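Saturday, kettle on, and I have finally done the thing I've been threatening to do since August, when we got back from Jetville with a car boot full of crumbs and three half-used packets of wipes. I have sorted out The Table.

If you've been reading for a while you'll know about The Table. It's where everything lands. Post, snacks, cloths, sponges, that little bottle of something I bought at the market in Citville and then couldn't remember what it was for. I'd put a thing down "just for a minute" and it would still be there a fortnight later, and then I'd put another thing next to it to keep it company.

So my new rule is that any surface in the place gets ten minutes a day, and it only gets to keep what has a job. A cloth, fine. A sponge, fine (though I'm going through a phase of being very strict about sponges, more on that in a bit). Snacks are a grey area. I do think a snack packet has a job, but I accept it should probably be doing it in the cupboard.

I'm a great believer in looking at a surface properly before you tidy it, by the way. My usual method is to charge in and start moving things to a different surface, and then I've got two messy surfaces and a cold cup of tea. Much better to stand back, have a look and decide what's rubbish, what's washing and what's lunch.

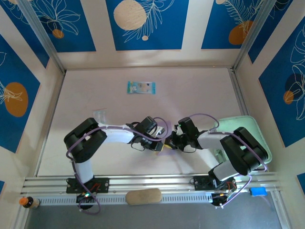
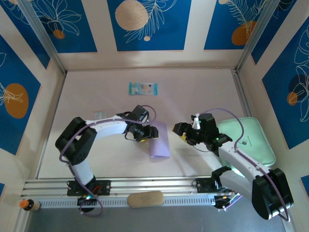

*Pale table, little blue and white snack packet still sitting there in both!*

I do love a light-coloured top, even though everything shows up on it. I had a dark one in the old flat and I thought I was a very clean person, and then the sun came round in the afternoon and I found out I wasn't. With a pale one you know where you stand. A bit of purple cloth on pale pink looks lovely too, I could look at those two colours together all day, and now I'm eyeing up lilac napkins that I absolutely don't need.

And mint green! I've gone a bit mad for mint green. I saw a washing-up bowl in Barreto in exactly the right shade and walked round the shop with it for ages before putting it back, and I've regretted it ever since. If anyone's passing, it was on the bottom shelf by the pegs.

Right, sponges. I used to keep one until it fell apart, which is disgusting, I know. Now I rinse it, squeeze it out hard and stand it on its side so the air gets round it, and it goes in the bin when it starts to smell or go slimy. Cloths go in the wash at the end of the day. I bought a stack from Greter, plain ones, and having enough of them has made more difference than any spray I've ever bought. You don't hang on to a grubby one if there's a clean one in the drawer.

For wiping down I'm back to warm water and a squirt of washing-up liquid. I mix it up in an old jug, 300 ml at a time, and tip away what's left. Wipe, then go over it again with a dry cloth, or you get those streaks that only appear once you've sat down.

Clear plastic wrappers are my downfall. They're practically invisible on a pale table and I've wiped round the same one for days before now. These days I run my hand over the top first and see what crackles.

Next job is the drawer under the kettle, where I know for a fact there are 200 freezer bag ties and not one freezer bag. I may need biscuits for that. Does anyone have a system for batteries? Mine are all rolling about loose in there and I can't tell the dead ones from the new ones.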